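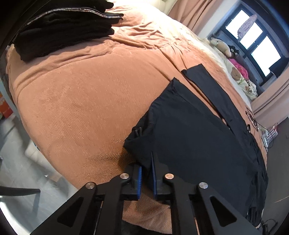 Laundry and Linens Attendant, part time to start - Marchetti Guest House, Prundville

We need someone soon. Before the end of February if we can swing it, the spring bookings are already coming in and we are one person short since the new year.

What it is: laundry, folding, bed changes, mending if you can sew (not a must). Some guest laundry too, we do wash and fold for people staying a week or longer. 34 rooms over two buildings, main house and the annex across the parking lot. Annex has no elevator. You will be on the stairs with a bag over your shoulder, please think about that before applying.

Hours: 24 a week to begin, going up to full time from May if it works out for both sides. Start 7:30 am, done by 2 most days. Every other weekend. Weekend starts are later, 8:30, check-out is at 11 and it all lands at once. If you need to be out by a certain time for school pickup tell us up front and we'll see.

Pay: $140 a shift, paid every two weeks. Weekend shifts are a bit more, ask Kanchan. Lunch is included, whatever the kitchen is making. Free parking behind the annex - not in front, those spots are for guests and the neighbors do complain.

What the day looks like
Strip and bag the check-outs first. Start the whites. Then the stay-overs, which is mostly towels and making the bed up again. Blankets get shaken and checked every time and washed between guests, no exceptions on that. The plush ones go in on cold, low dry, never the big dryer on high. We lost a whole set that way last fall.
Afternoons are folding, restocking the closets on each floor, and guest laundry. Guest laundry gets a tag with the room number when it comes in and the tag stays on till it goes back to the room. Darks separate. Read the label. If there is no label, ask before it goes in.
The laundry room is in the basement of the main house. Two washers, two dryers, one press. It gets warm down there in summer, there's a fan, we are looking at a second one.

You should
- be OK on your feet for a whole shift and lift a full bag of wet towels
- show up on time, or call. Text is fine but not at 7:29
- be careful with other peoples things
- have enough English to read care labels and leave a note for the next shift
- get yourself here. The 73 bus stops at the corner of Greleck Street, first one gets in at 7:10. Weekend bus is hourly so plan for that

Good to have but we will train you: hotel or nursing home laundry, ironing shirts, stain removal. Whoever gets the job spends the first two weeks alongside Kanchan Rajput, who has run housekeeping for us for nine years and will show you how she wants the corners done. Training is paid at the full rate.

What you get: paid time off after 90 days, work shirts and an apron (you bring black pants and closed shoes), one free night a year for you and a guest in the slow season. No tips pool for laundry right now - we know, we're working on it.

No resume needed. If you have one send it, otherwise a few lines about where you've worked and when you could start. One reference we can call. It can be a neighbor or a teacher if this would be your first job, we have hired first timers before and two of them are still here.

How to apply: come by the front desk between 2 and 4 in the afternoon and ask for Evaristo Vitale, or leave an envelope for him in room 408's old key box by the office door (it's labled APPLICATIONS now). Please don't call during check-in, 4 to 6, there is one person on the phone and the desk. We'll get back to everybody within a week, yes or no.

Interviews are short, 20 minutes, then a walk through both buildings so you can see the stairs for yourself. Wear shoes you can walk in.

Also looking for a weekend breakfast helper, 6 am to 11. Seperate posting on the board at the Bovis bakery, or just ask when you come in. Can be combined with the laundry job if you want more hours, but not both on the same day.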